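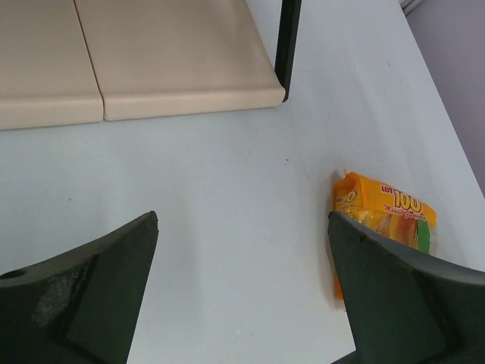
Church newsletters that comment on world news from a prophetic point of view usually work with two kinds of material, a passage of Scripture and a recent event. In the newsletters we read, the two are seldom joined by a stated argument. The writer quotes the passage, reports the event, and leaves the reader to supply the link. The layout is close to that of the two fingers in Figure 1, which are angled toward each other with a wide gap between them. We call this an open pairing. A closed pairing is one in which the writer says outright that the event fulfills the passage, or that it does not. The difference matters for any count of prophetic claims, as a coder who fills the gap on the writer's behalf will find far more claims than were made.

Our material is a set of 104 newsletters from two independent congregations, one in Lilent and one in Rasside. Both send a printed sheet to members and post the same text on a website. The Lilent sheet is written by one pastor, Victor Nyaga, who agreed to be named and gave us his back issues. The Rasside sheet is unsigned and has had several writers. We left out notices, prayer lists and reprinted hymns, and we cut any single article at 1,000 words so that a few very long pieces from Rasside would not outweigh the rest.

Each article was coded twice. The first reading recorded the passage quoted, the translation used, and the event named, if any. The second recorded whether the pairing was open or closed. Where the two coders differed, a third reader, Bleddyn Bowen, decided. Most of the differences came from questions. "Could this be what Daniel saw?" can be read as a real question or as a claim in polite form. We coded all such questions as open unless the same article answered them.

Open pairings were the more common form in both places. They were used most often with Daniel 2 and Matthew 24, and least often with Ezekiel 38, where writers tended to name a country and say why. Closed pairings appeared mainly in two situations. One was a correction, when a member had brought in a claim from a broadcast or another church and the writer wanted to reject it. The Lilent sheet for May has a plain case, a half-page reply to a rumor about a trade agreement, ending with the words "I do not find this in the text." The other was an article on events long past, such as the fall of an ancient city, where the writer was in little danger of being proved wrong.

The two congregations differed in their handling of political leaders. Rasside named heads of state freely, often in the first line. Lilent avoided names and wrote of "rulers" or "those who sit in high places." In an interview, Nyaga put this down to his training at Nyanda, where students were told to preach on offices and leave the office-holders alone. He added that some members found the habit frustrating and asked him after the service whom he had meant. He said he did not tell them.

We found no steady link between the size of a news event and the strength of the claim made about it. Elections, wars and papal visits were mostly treated in open pairings of 90 words or fewer, placed near the top of the sheet. Local matters got longer treatment. A zoning dispute over the Rasside church parking lot ran through several sheets and was compared to the rebuilding of the wall in Nehemiah, with the planning board in the part of Sanballat. That comparison was coded as closed by both readers.

Two limits should be noted. The sheets from Lilent are complete, while 34 of those from Rasside survive only as web text, without their original headings, and a heading can turn an open pairing into a closed one. We also have no record of how the sheets were read. A pairing left open on paper may have been settled from the pulpit the same morning, and the sermon recordings held at Drirska do not cover enough of the period to check.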